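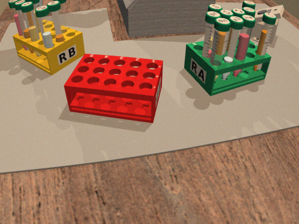 Skuvano Rack Bench
Simulated tabletop task pack for collecting demonstrations

Product status: shipping
Page updated 12/05/2018

Moving a test tube from one rack to another is a job most people master before their first coffee. A learning system wants to see it done 200 times, and would prefer that you not sigh into the headset. Rack Bench is our tabletop for getting those examples on disk without buying glassware, or a mop.

The pack gives you one arm with a two-finger gripper, one table, one mat and three racks. Red has fifteen holes in a three-by-five grid. The other two come labeled R A and R B and already have tenants. Capped and uncapped tubes are mixed, and they don't stand at the same height, so a policy that has memorized one grasp height will embarrass itself early, while it's still cheap.
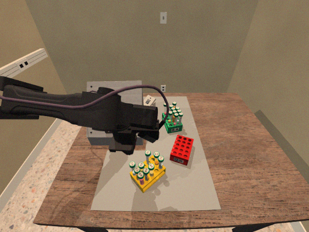

Gripper open beside the green rack. Red rack empty, yellow rack nearer the front.

What's in the download

Scene files for the bench and the room it sits in
11 starting layouts, with rack positions and angles you can edit
Menine, our recorder, which logs joint positions, gripper state and every camera at 60 Hz
A replay tool, for finding out what you did at attempt 143
A plain text file of known problems, longer than we'd like

Recording

Drive the arm with a Zomell hand controller or, if you have the patience, a keyboard. Press R to start an episode and R again to stop. Episodes longer than 60 seconds are flagged for review. They aren't deleted. Some of our best recovery examples began as a person losing an argument with a screw cap.

Please keep the clumsy ones. A data set made up of perfect runs teaches the arm that nothing ever goes wrong, and then a tube leans a little.
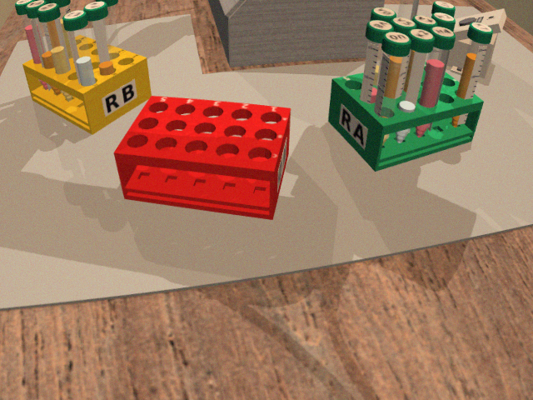 Bench-level view: R B at left, R A at right, red rack unoccupied.

Licensing and support

Sold per workstation. The Hägglund edition adds batch export and a second login, and costs more for reasons the sales page explains with a straight face. Layouts made in the April release open without conversion. Older ones need the import script, found in the tools folder under a name we regret and can't change now.

Requires a graphics card and a free afternoon. Spare tubes are not sold separately: copy and paste works fine.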